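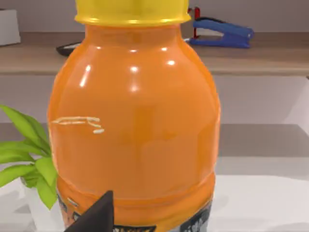
Orange bottle, yellow cap.

How to get cooking grease off kitchen cupboards
Posted by Fotini Stergiou, 07/07/2020

Quick one today, kids home, no time. Lots of you asked after the January post so here are the steps.

What you need
Dish soap, plain, any kind
Baking soda
2 soft cloths, one for washing and one for drying
Old toothbrush
Warm water, a bowl

Step 1. Empty the top of the counter. Crumbs off first or you just push them round.

Step 2. Squirt of soap in the warm water, swish. Wring the cloth out hard. Damp, no drips. Water sitting in a seam swells the wood and then you have a whole other job.

Step 3. Wipe with the grain, top to bottom. Start by the stove, thats where the worst of it is. Rinse the cloth a lot.

Step 4. Sticky bits left? Baking soda and a few drops of water, make a paste. Fingertip of it, rub gently, wipe off. Try it inside a door first. It can dull a shiny finish.

Step 5. Handles. Toothbrush, soapy water, get behind the bar and round the ends where it meets the wood. Take them off if they're really bad, screws in a cup so you don't lose them.

Step 6. Dry everything right away with the second cloth. Dont leave it to air dry.

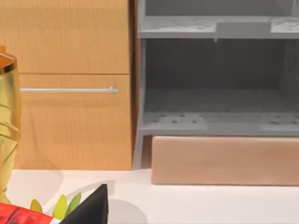 How often should I do this?
Every couple of weeks near the stove, twice a year for the rest. More if you fry a lot.

Few more things. I tried the Vuvent degreaser, 600 ml for way too much money, and soap did the same job on mine. Plornau wipes are ok for a quick go over but they leave a film, so rinse after. No steel wool ever. No bleach on wood.

Painted doors are a diffrent story, skip the paste and stick to soap. Will write that one up when I get a minute.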